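Snack Science: Why Is a Chip Bag So Puffy?

Water, chips, an apple. Three snack-time things, three kinds of wrapper. Even the apple has one! 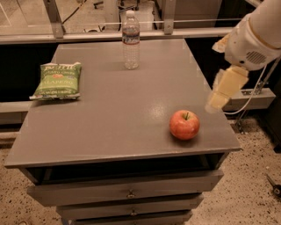
The bag

Squeeze a bag of chips. Gently! Feels like a pillow, right? The puff is mostly nitrogen, a gas thats in the air you breathe too. Keeps chips crisp. Works like a cushion, so fewer get crushed. Both ends are pressed shut so the gas stays in.

Jalapeno chips taste hot but they arent hot. Peppers have stuff in them called capsaicin, and it tricks your tongue.

The bottle

Clear plastic, screw cap. Little ridges in the sides make thin plastic stronger. Try it with paper: flat sheet flops, folded sheet stands up.

The apple

Its wrapper is the skin. Thin, a bit waxy, holds the juice in. Cut an apple and teh inside goes brown, becuase air gets to it.

Try it

Two apple slices. Lemon juice on one, nothing on the other. Wait 40 minutes. Which one is browner? Draw both. Ask a grown-up to do the cutting.

Next up in September: why bread has holes.

Words by Friederike Janssen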